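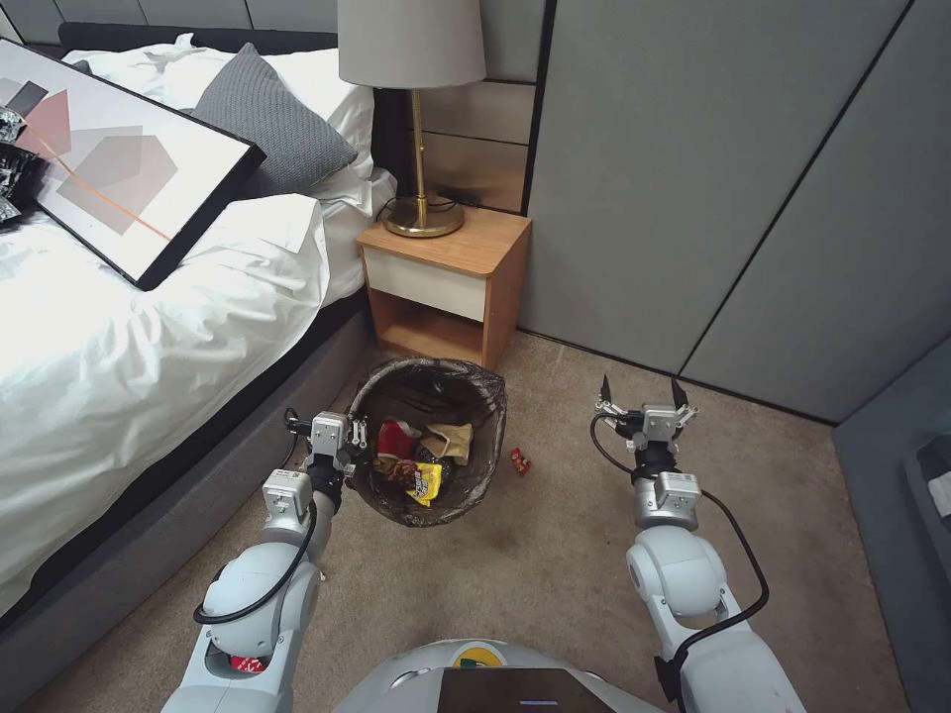
**Subject:** Re: [housekeeping] Bedroom bins, liners and wrappers on carpet
**From:** Alby Lowther

Beverley wrote on Thursday:

> We're changing over the bedroom bins at Te Moana and I'd like to settle on one sort before I order. At present we have mesh ones in most rooms and a few solid ones left from before. The mesh ones look better but I am forever finding crumbs on the carpet round them. Do people line theirs or not? And does anyone bother with the Sokeck liners, or are the cheap ones on the roll good enough?
>
> Beverley Katene

Beverley,

We line all of ours. With a mesh bin I don't think you have much choice, as anything small goes straight through the side. Crisp crumbs are the worst of it. The Sokeck liners are fine but no better than the thin black ones we get in rolls of 100, and those fold over the rim well enough if you buy them a size up. If the liner only just reaches the top it slides down as soon as somebody drops a paper bag in.

We keep the bin between the bed and the nightstand. Guests eat in bed whatever the room folder says, so that is where the sweet wrappers and snack packets end up. By the desk it hardly got used.

The order we do a room in:

1. Pick up loose wrappers from the carpet first, before touching the bedding.
2. Shake the duvet out and check under the pillows.
3. Pick up again, as more will have come out of the bed.
4. Tie the liner, put in a new one, then vacuum.

Chocolate wrappers want picking up by hand. On beige carpet a bit of chocolate under the vacuum head leaves a mark, and we had 2 rooms done by the carpet people last June for that.

I would keep the round shape whatever you choose. The square ones we had from Grusus split at the corners.

Alby

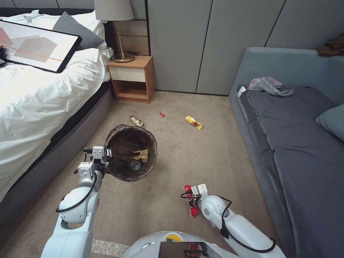

**From:** Corey Ellery

Agree with Alby on lining them, but I'd go the other way on the bin itself. We went back to solid ones. A liner that tears inside mesh still lets the crumbs out, and fluff gets caught in the holes, which takes ages with a brush. A solid bin gets a wipe and goes back.

Also, tip the bin towards you and look in the bottom before you put the new liner in. I found an earring in one that way.

Beverley, if you do order mesh, ask whether the base lifts out. Ours didn't.

Corey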